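Storing small things at home: what students keep and where they lose it
Salma Lahlou and Þórarinn Østergaard
Project report, second year
Feb 16, 2019

3. Method

We asked 23 students in the Hultach residence to keep a diary for 18 days. Each time they looked for a small item (a key, a battery, a hair clip, a memory card) they wrote down what it was, where they looked first, and how long it took to find. We gave everyone the same printed sheet, because in our trial the people who used their phones tended to fill in several days at once from memory.

The sheets gave us 3286 entries. That was more than we had planned for, and typing them up took most of our time. Entries with no end time were kept for the question of where people looked first but left out of the search times.

We sorted storage into four types: open surfaces, bags and pockets, boxes with a lid, and drawers with dividers. Some students used more than one type for the same item. In those cases we counted the place where the item was found.

Small items and divided drawers

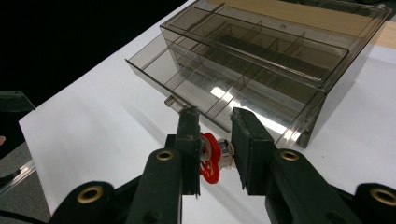
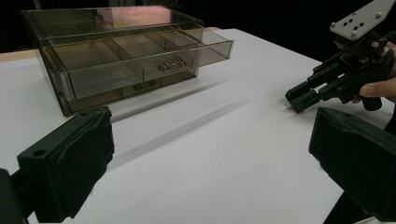 4. Results

Keys were the item looked for most often, followed by chargers. Most keys were found in a bag or a coat pocket, and these searches were short. The long searches were for things used less than once a week. Spare batteries were the worst. Several students gave up and bought new ones, then found the old ones later in the diary period.

Open surfaces did better than we expected. People who left things on a desk usually found them quickly, but they also complained more in the comments column about mess. Lidded boxes had the slowest times. Students wrote that they had to tip everything out to see what was at the bottom.

Drawers with dividers were quick for anyone who had set them up themselves. In shared rooms the result was less clear. One pair in the Rashti block each had a different idea of what belonged in which section, and their times were no better than for a plain box.

5. Problems with the study

All the students lived in small rooms, so the results may not apply to a family house. We also relied on people timing themselves. A few entries give a search time of 600 seconds, and we think this was a guess at ten minutes. We left them in but they should be read with care.

Two students moved rooms in the second week. Þórarinn thought their sheets should be removed and Salma thought they should stay. We kept them and marked them in the table in Appendix B.

6. Further work

In March we would like to repeat the diary with the Avetti block, where the rooms have built-in shelves. We would change the sheet so that the start and end times have their own boxes, and add a line for who put the item away last.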